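Luvholm Gundetport, puesto de teleoperación de dos brazos: análisis tras tres semanas de uso

Publicado el 14/7/25

El Gundetport se vende como puesto completo para enseñar tareas a un robot de dos brazos: bastidor, mesa, dos brazos seguidores con pinza de dos dedos, dos mandos de guiado y el programa de grabación, que el fabricante llama Gilbert. Lo hemos usado en el taller para grabar demostraciones de recogida de objetos pequeños, que es el trabajo para el que lo compramos. No hemos probado piezas pesadas ni atornillado.

Montaje

El bastidor llega en perfiles sueltos y el manual da por sabido el orden. Conviene fijar primero los soportes de los brazos y después cerrar el rail superior; al revés no queda sitio para la llave. La mesa va aparte y se nivela con cuatro patas roscadas. El recorrido de los cables está mal resuelto: las guías incluidas son cortas y en el lado derecho tuvimos que añadir bridas propias para que el mazo no tirase de la muñeca al extender el brazo.

La calibración de los mandos se hace desde Gilbert. Hay que llevar cada articulación a su tope, confirmar y repetir en el otro brazo. El programa no guarda la calibración si se cierra la ventana antes de volver a la pantalla principal. Perdimos dos calibraciones por esto, y el manual no lo menciona.

Guiado a mano y mando remoto

Se puede demostrar de dos maneras. En el modo de guiado, el operador agarra el brazo por la muñeca y lo lleva por la trayectoria mientras los motores compensan el peso. En el modo remoto, cada mando mueve su brazo y el gatillo abre y cierra la pinza.

El guiado a mano sirve para enseñar posiciones de paso y poco más. La compensación es correcta en la zona central, pero cerca de los topes el brazo cae ligeramente y el operador corrige sin darse cuenta; esa corrección queda grabada. Además, las manos del operador aparecen en la cámara superior, donde luego el robot trabajará solo. Para recoger y soltar objetos usamos siempre el modo remoto.

El retardo entre mando y brazo es apreciable en movimientos rápidos y se tolera bien en los lentos. Lo que más se echa en falta es la sensación de fuerza: el gatillo ofrece la misma resistencia con la pinza vacía que con algo entre los dedos. El operador tiene que cerrar a ojo, y con objetos blandos tiende a cerrar de más.

La tarea de prueba

Elegimos caramelos envueltos y un cuenco. El caramelo es un objeto incómodo para una pinza de dos dedos: el centro es compacto, los extremos retorcidos ceden y la orientación sobre la mesa cambia mucho la maniobra. Si está en diagonal respecto a los dedos hay que girar la muñeca antes de bajar, y ese giro es lo que peor se hace con un mando sin práctica. El cuenco se coloca al fondo, al alcance de los dos brazos, y la instrucción asociada a cada episodio es dejar los caramelos dentro. 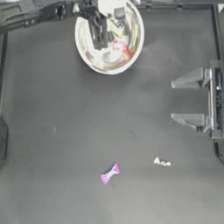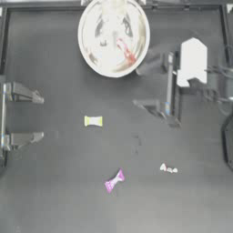

El cuenco brillante, presente en las dos tomas, fue una mala elección desde el punto de vista de la cámara, por los reflejos. Lo mantuvimos a propósito durante parte de las sesiones para ver si el modelo entrenado se confundía.

Darnulen objeta que la prueba favorece al puesto: con el cuenco siempre en el mismo sitio, el modelo puede aprender el recorrido final de memoria y parecer más capaz de lo que es. Según Darnulen, habría que desplazar el recipiente en cada episodio y variar también el brazo que suelta, aunque eso alargue la grabación, y descartar las demostraciones en las que el operador duda sobre el borde.

La primera parte de la objeción es razonable. En la segunda tanda movimos el cuenco a lo ancho de la mesa y el resultado empeoró, como se indica más abajo. Respecto a descartar las dudas, no estamos de acuerdo. Una demostración en la que el operador baja, falla el agarre, sube un poco y repite enseña al modelo a recuperarse. Las que sí eliminamos son las que incluyen pausas largas, porque el modelo las reproduce y se queda quieto encima de la mesa.

Grabación y datos

Gilbert guarda por episodio las posiciones articulares, la apertura de las pinzas y el vídeo de las cámaras. La sincronía es buena. El formato está documentado y se convierte sin problemas. El pedal para marcar inicio y fin se vende por separado, cosa difícil de justificar en un puesto en el que las dos manos están ocupadas. Sin pedal hay que soltar un mando para pulsar la tecla, y el brazo correspondiente se mueve al soltarlo. Terminamos recortando el final de casi 100 episodios.

El editor de recortes es lento. Tampoco permite etiquetar un episodio como fallido y conservarlo: o se acepta o se borra. Nosotros llevamos una hoja aparte con los números de episodio.

Resultado

Con el cuenco fijo, el modelo entrenado con nuestras demostraciones completó la recogida en la mayoría de los intentos. Con el cuenco desplazado bajó al 61 por ciento. Los fallos se reparten entre agarres por el extremo retorcido, que resbala, y aproximaciones demasiado altas que cierran la pinza en el aire. Apenas hubo colisiones entre brazos, aunque el programa no las impide; avisa cuando ya se han tocado.

Los dedos de serie son anchos para este tipo de objeto. Luvholm ofrece otros más finos que no hemos probado. El cambio lleva dos tornillos por dedo y obliga a recalibrar la apertura.

Valoración

A favor: bastidor rígido, buena sincronía de datos, alcance compartido de los dos brazos en toda la franja central y un modo remoto que un operador nuevo maneja con soltura en una tarde.

En contra: calibración que se pierde sin aviso, gatillo sin respuesta de fuerza, guías de cable cortas, pedal no incluido y editor deficiente.

Para grabar tareas de mesa con objetos ligeros es un puesto utilizable desde el primer día, siempre que se presupueste el pedal. Quien necesite enseñar inserciones o ajustes con contacto debería pedir una demostración antes de comprarlo y llevar sus propias piezas.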